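# Minico hand-held gripper kit, after a month of teaching

**Bought for:** showing a small arm how to fetch and put away drinks
**Verdict so far:** decent hardware, oversold idea

I came to the Minico as someone who has been promised "just show the robot what to do" more than once. The first time it was a pendant with a joystick. The second time it was a follower setup from Arnetti, where you push a small copy of the arm and the big arm copies you back. Both worked in the sense that the robot moved. Neither saved me any time over writing the motions out by hand.

The Minico pitch is that you skip the robot altogether while you teach. You hold a pair of grippers, one in each hand, do the chore yourself, and the recordings train the arm later. No arm in the room, no safety fence, no waiting for a motor to catch up with your wrist. I'll say right away that this part is real. I could sit down after breakfast and have a batch of recordings by lunch without turning on a single motor.

What bothers me is how much the sales page leaves on the other side of that "later."

## Setup

The kit comes in a hard case with foam that's already shedding. Charging is by USB-C, which I appreciate. Pairing both grippers to the recording box took me three tries, and the manual (16 pages, half of them warnings) describes a menu that isn't in the version of the software I got. Support at Gultness, who sell it over here, sent me the right steps the next morning.

Calibration is a slow wave of each gripper past the other, then an open and close. You do it at the start of every session. If you set a gripper down hard, do it again. I didn't the first time, and lost an afternoon of takes.

## In the hand

The pistol handle is good. I have big hands and my wife has small ones, and both of us could squeeze it through its full travel. After an hour my forearms were sore in a way the Arnetti never made them, since that one hung on a spring arm. You are carrying the whole weight, both sides, with your elbows off your body most of the time.

The rubber-rimmed fingers hold bottles well. They hold cans well too, if you come in level. Thin stuff like a bottle cap or a paper label is hopeless, and I stopped trying. Anything flat on a shelf has to be tipped up with one gripper before the other can get it, so you end up teaching the robot a two-handed trick for a job your fingers would do in a second. I'm not sure that counts as showing it how I do things. I'm showing it how I do things with mittens on.

You also learn to move strangely. Slow down near the object, pause, close, pause, lift. If you work at a normal speed the tracking gets lost on the quick turns and the software throws the take away, sometimes without saying so until you export. Out of my first 80 takes, it kept 14. Later sessions were far better, but the improvement was all on my side. I was the one being trained.

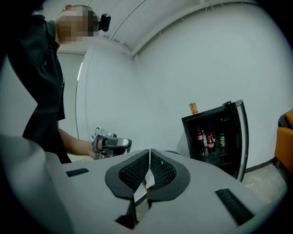 Jolien Van Beek thinks I have this backward. Slow and careful is how you would teach a new hire to stock a fridge, she wrote to me after reading a draft, and the takes I was losing were bad lessons anyway. She'd rather have a kit that rejects sloppy work than one that quietly keeps it. Her own keep rate was low for the first week and she never thought of blaming the grippers.

Fair enough, up to a point. A new hire can ask me a question, though, and doesn't need 200 runs at the same shelf. And if a take is bad I want to be told while I'm still standing there with my arms up. A beep would do it. The Goossens remote rig I borrowed in October beeped at me constantly and I complained about that too, but at least I knew where I stood.

She's right that I was rushing. I've since gone back and redone the can set at her pace, and fewer were thrown out.

## What the robot learned

This is where a review usually shows the arm doing the chore perfectly, so let me be plain about mine. With bottles, on the shelf where I taught it, my arm now gets the job done more often than it fails. Move the shelf up a notch and it reaches for where the shelf used to be. Swap in a taller bottle and it hesitates, then usually manages. Opening a door before reaching inside is still a coin flip. I taught that with both hands, one to hold the door and one to reach, and I only own one arm, so a chunk of those recordings went to waste. Should I have thought of that before I bought a two-handed kit? Yes. Should the box mention it? Also yes.

With the Arnetti follower, every motion I recorded was one my arm could make, because the arm was making it. With the Minico you can bend and twist in ways the robot can't, and you won't find out until training is done. I now keep my feet planted and try to reach like a machine on a post. It helps. It also cancels out a good part of the "natural" teaching I paid for.

## Compared with remote control

For one job in one place, I would still drive the robot remotely and record that. You get fewer takes per hour but nearly all of them are usable, and your arms don't ache. For lots of jobs in different rooms, the Minico wins easily. I carried it between the kitchen, the garage and my brother-in-law's shop in one day — try that with a robot on a cart.

## Small complaints

- The marker tags are on short mounts that stick up, and mine catch on shelf edges.
- The export tool names every file the same way and asks you to sort it out yourself.
- Battery life is fine. The battery light is not, it goes from green to dead.
- Replacement finger pads are sold only in sets of both hands.

## Would I buy it again

Used, maybe. At full price I'd want clearer feedback during recording and a way to tell the software what my arm can and can't reach, so it could warn me. Gultness says a reach check is coming in an update. I've heard that sort of thing before, so I'm scoring what's in the case today. Three out of five.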